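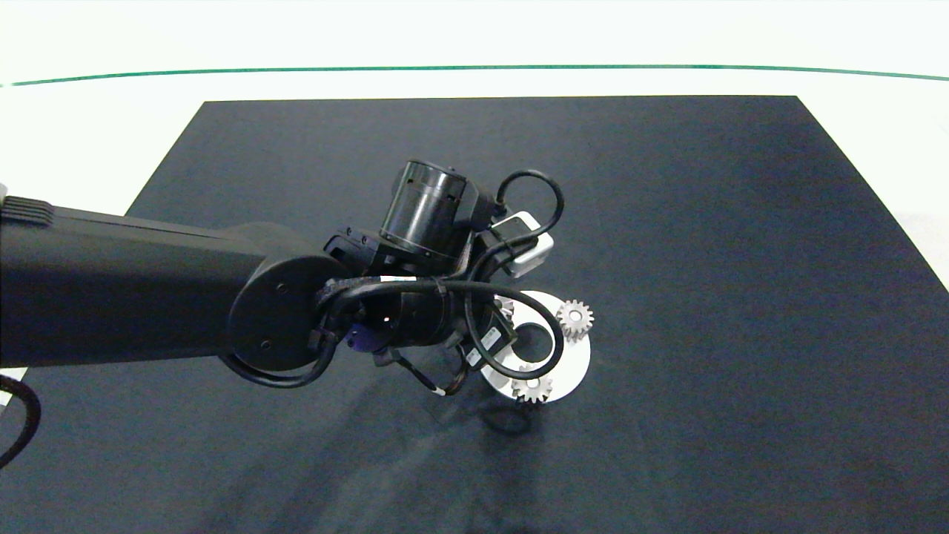

Section 4: Your first gear job

Gears are where I start everyone on the Mulus arm. People always want to know if it can fold laundry or run a parts bench alone. Not yet, in my view. It can pick up a gear on a decent day, and the settings below are the ones I use.

1. Lay the mat flat and set the plate where the wrist can get over it without dragging its cables.

2. Open the Stirnon panel, load the gear profile and drop the speed to 2. I know, it's slow! Leave it there.

3. Bring the wrist down until there's a finger on each side of the gear, then stop. 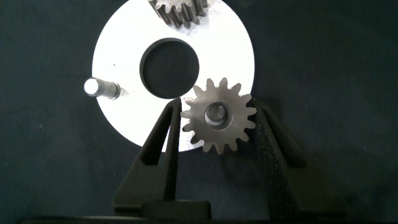
Fingers on either side of a small metal gear, near the hole in the disc.

Caution: keep your hands off the mat while the arm is live. Stay within reach of the stop button too (Zakhar Skoryk drilled that into me, and I still do it every time).

4. Close in small steps. If the gear tips, open up, raise the wrist and go back to step 3.

5. Before you save anything, swing the wrist clear and check the finger pads for grit. 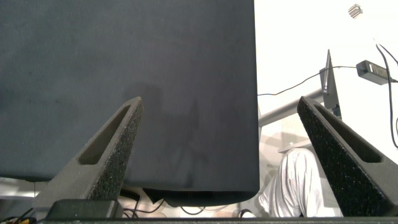

Finger pads, with the wrist turned away from the work.

Note: the pads wear. I look mine over every 100 picks or so, and a quick brush is usually enough.

6. Now try a lone gear on the bare surface. Start with the fingers wide open and short of the gear, and creep forward. 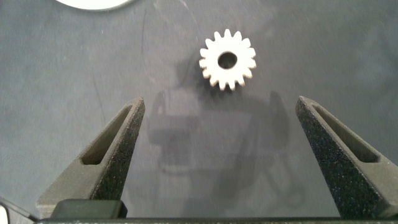

If it misses, nudge the offset and run it again before you touch the grip force. I wasted most of July doing it the other way around. Once you've got a pick you trust, save it under its own name and go on to Section 5.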